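Kuvbridge Wool Wash, 401 mL bottle

I started stocking this one in April after going through 2 bottles of it at home, and I'm a bit smitten. If you knit, or you've inherited a cupboard full of someone else's jumpers, you probably already have opinions about wool wash. Mine used to be that they're all the same. Then I washed my good grey cardigan in the Kuvbridge and it came out soft, didn't pong of eucalyptus for a fortnight, and the cuffs still fit over my hands (the last wash I tried did something awful to the cuffs).

It's a no-rinse formula. One capful in a laundry tub of cool water, push the jumper under, leave it for 24 minutes or however long it takes you to drink a cup of tea, then squeeze it out and roll it in a towel. Please don't wring it! Dry it flat, out of the sun, and keep the cat off.

I've used it on merino, alpaca, a mohair shawl and one very old picnic blanket. The blanket took two goes and the water was the colour of gravy the first time. I haven't tried it on silk so I can't tell you about silk.

It comes in two scents, plus a plain one. Feng is the green tea one and my favourite. Sinow is a bit like clean sheets with some lavender in it, and it's stronger than you'd think from sniffing the cap. The unscented is the one to get for baby things or if your nose is fussy like mine gets in spring.

The label says "Recipe of 1884", and I did ask the maker about that. The old recipe was a solid soap flake and the liquid is a newer version of it, so take the date with a grain of salt. I just like how the bottle looks on the shelf.

Orders in by Friday lunchtime go out the same day. Bottles are sealed and wrapped, and if yours turns up leaky, send me a note and I'll post another. 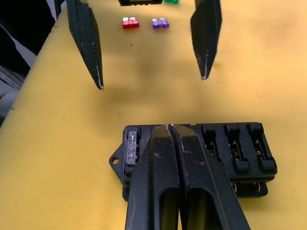
You can get refills too, in a pouch that fills the bottle twice, and they cost less to post.

Related items
Onalo Sweater Comb
Onalo Mesh Drying Rack
Kuvbridge Refill Pouch, Unscented
Cedar Balls, bag of 24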